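Imell hand-held gripper kit: progress report to the Plillden fund
February 21, 2022

Work since the last report

The kit has been in use at our Pettigrew site for the whole of this period. We have recorded 3,217 demonstrations, of which 286 were rejected on review, mostly for lost tracking. The grant asked for a view on whether the Imell kit is worth buying in number, and we are now close to giving one.

Setting up is quicker than it was. The rails and posts stay where they are between sessions and only the board is changed.

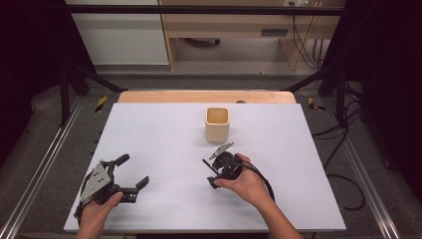
Two-handed work was the part of the kit we had most doubts about. The supplier's guide treats the left and right units as one product, but operators do not find them alike in use. The left one is the larger, with its perforated plate on the side, and the right is more compact, with its cable looping back over the wrist. We have asked Imell for a longer cable and a clip. They have quoted for both and we have not yet ordered.

Training a new operator takes one session. The written instructions are poor on calibration and we have rewritten that page ourselves. A copy went to Flemine, who are testing the same kit on packing tasks.
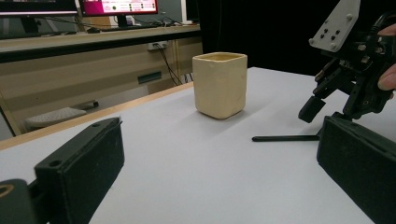 Finger pads are the main running cost. We have fitted 100 pairs to date and have 471 left in stock, enough to last past August at the present rate. The dark textured pads are the second type supplied, and we prefer them for pieces such as the cream cup, where the walls are uneven and a smooth pad tends to slip. They do shed a little on rough card.

Still to do

Repeat the cup task with the units swapped over. Agree a price for spare pads. Send the rejected recordings to Imell, who have asked to see them. No change to the budget is requested.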